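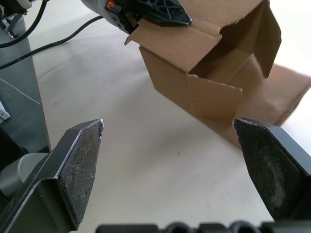

Do you fold the flaps in or leave them up when you're filling a small box?
I leave them up until the very last thing has gone in, then short sides down first, long sides over the top, tape.

That was the short version I sent off-list and I was asked to put the rest up for everybody, so, the rest! We're shipping out the January swap parcels from my dining table again and I've been through a lot of plain brown cardboard this month (the bundle from Wollatov came flat, 60 to a pack, and I'm well into the second one).

Earlier on this list, somebody wrote:

> I got the Stasari boxes everyone recommended and they drive me
> nuts. The flaps keep falling in on me while I'm packing, I end up
> holding them back with my elbow. Also two of them ripped along
> the top where the flap meets the side. Are they just bad boxes?
> And is one strip of tape on the bottom enough for yarn? I have
> a pile to get out to the Lumbantobing group and no patience left.

I don't think they're bad boxes, I use them for the lighter stuff. What you want to do is bend each flap all the way back against the outside wall before you put anything in – really lean on it, run your thumb down the crease – and then let go. It'll spring up partway and stay out of your way. If you only fold it halfway it remembers being shut and flops right back in on your hand.

The ripping, in my experience, is mostly from picking up the box by one flap. I do it all the time when it's empty and it's fine, but put a couple of skeins and a jar in there and the corner starts to go. Lift from underneath once it's loaded. If the top edge is already a little ragged I wouldn't toss it, just run tape over the corner on the inside and keep going. I have sent worse.

Tape on the bottom: one strip for yarn, sure. Two if there's anything with weight to it, and I go a good hand's width up each side. My last parcel to Raka was 86 ounces with the books in it and I did an H on the bottom plus a second pass down the middle. It got there.

Oh, and save your flattened ones! Slit the bottom tape, open them out and slide them behind a bookcase. A big flat piece is also good for lining the sides of a box that's a bit too roomy.

Labels and the postage question I'll answer separately, I still have to look up what we paid last time.

--
List archive last updated: January, 9:40 pm
This site uses cookies to remember your archive settings. OK
Contact the list owner | Back to top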